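Orçamento para mais pinças: como fiz as contas

5 de março de 2021

Passei boa parte de janeiro a montar o orçamento de equipamento para este ano e prometi a duas ou três pessoas que escrevia os números. Ficam aqui, com as dúvidas que ainda tenho.

O ponto de partida era simples. Queríamos mais pinças de mão para gravar demonstrações e tínhamos dinheiro para uma compra média. Pedi preços à Notari e à Vatisard. A Notari respondeu depressa, com um valor por unidade de 700 euros, corpo e almofadas da garra incluídos. A Vatisard pedia menos pelo corpo e vendia as almofadas à parte, e foi aí que a comparação se complicou.

As almofadas são consumíveis. Quem só olha para o preço do corpo esquece-se disso, e eu esqueci-me na primeira versão da folha de cálculo. Na segunda versão pus uma linha para almofadas, outra para cabos e baterias, outra para marcadores impressos e suportes. Os marcadores custam quase nada, mas os suportes partem-se e têm de estar na lista.

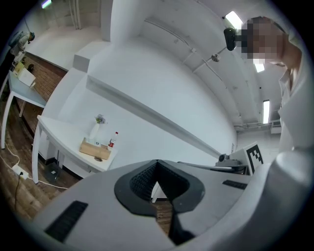 Nicanor Figueroa leu o rascunho e respondeu que eu estava a pôr o dinheiro no sítio errado. Na opinião dele, uma pinça parada por falta de peças sai mais cara do que uma pinça a menos, e o orçamento devia começar pelas sobresselentes e só depois chegar às unidades novas. Disse ainda que pedisse o prazo de entrega por escrito.

Segui o conselho em parte. Perguntei os prazos aos dois fornecedores: a Notari deu 36 dias, a Vatisard 94. Com 94 dias, qualquer avaria a meio do ano deixa-nos um trimestre à espera, e o desconto no corpo deixa de me interessar. Cortei uma unidade nova e passei esse valor para peças.

Também tive de decidir o que fazer com as câmaras de cabeça. Pensei em comprá-las no mesmo pedido, para poupar nos portes, e acabei por as separar. São de outro fornecedor, a Gallardo, têm outra garantia e gastam-se a outro ritmo. Os portes a mais são poucos.
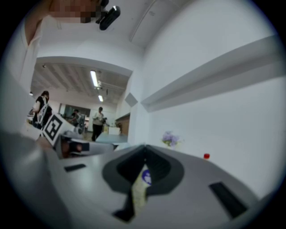

Duas pinças e um pequeno aparelho junto à cabeça, na sala onde gravamos.

A encomenda à Notari ficou em 2536 euros, com três unidades e o resto em almofadas e suportes. As câmaras vão noutra fatura, que ainda não fechei. Falta-me saber se a Gallardo aceita devolver as correias separadamente e se a garantia cobre os cabos. Escrevi-lhes ontem e, quando responderem, acrescento os valores no fim deste texto.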